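Wengate Practice for Handling Sharp Tools

The Wengate Practice for Handling Sharp Tools, usually called the Wengate Practice, is a voluntary set of rules for robot arms that pick up, carry and put down knives, peelers and similar objects in kitchens. It covers work in simulation as well as work on real machines. It is not a safety standard in the legal sense, and following it does not show that a robot is safe to use near people.

Background

The text grew out of test rules used at Wengate, a robotics test house, and was later taken up by the software maker Stanance for its simulated kitchens. Earlier household tests had mostly treated a knife as one more long, thin object. A robot scored a success if the knife left the counter and ended up in the right spot, whatever the blade did on the way. The authors of the practice called this a gap. Critics have replied that the gap was well known and that writing it down did little to close it.

Contents

The practice has 14 clauses, of which 2 are mandatory for anyone claiming to follow it. The first says that a knife must be gripped by the handle. The second says that the arm must stop if the grip slips. The other clauses are advice, worded with "should," and deal with travel speed, blade direction, clearance over the counter and the placing of nearby objects.

Kitchen tasks in simulation are the most common use. A typical setup has an arm at a counter with a cooktop, a pot, some produce and a holder of utensils, and the arm is asked to move a knife without touching the rest.

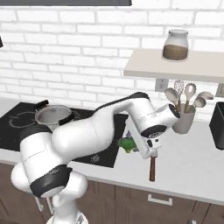
Clearance is where the wording is weakest. The text asks for "enough height to avoid contact" but gives no figure, and leaves the choice to whoever runs the test. Two labs can both claim to follow the clause while using very different limits. Blade direction has a similar problem. The advice is to keep the edge turned away from people, yet many simulated kitchens have no people in them, so the clause is met by default.

Testing

A claim of conformity calls for 1,000 simulated runs with changed object positions. No runs on a real arm are required. Supporters say this keeps the cost low enough for small teams. The number has never been explained in the published text, and a large count of runs says little if the friction and contact models are poor. Slip is hard to model well, and slip is the subject of one of the mandatory clauses.

Truvodent, a maker of grippers, lists the practice in its sales sheets. The rules apply to a whole system carrying out a task, and a gripper sold alone cannot meet them.

Criticism

The Jasińska review, a critical reading of household robot guidelines, found that the practice was clear on grasping and vague on nearly everything else. It also objected to self-reporting. Teams run their own tests and publish their own results, and failed attempts at conformity do not have to be disclosed.

Status

No regulator is known to refer to the practice. A revision adding real-world trials was put out for comment in December, with no adoption date given. The present version remains in use.

Last updated 2023-12-30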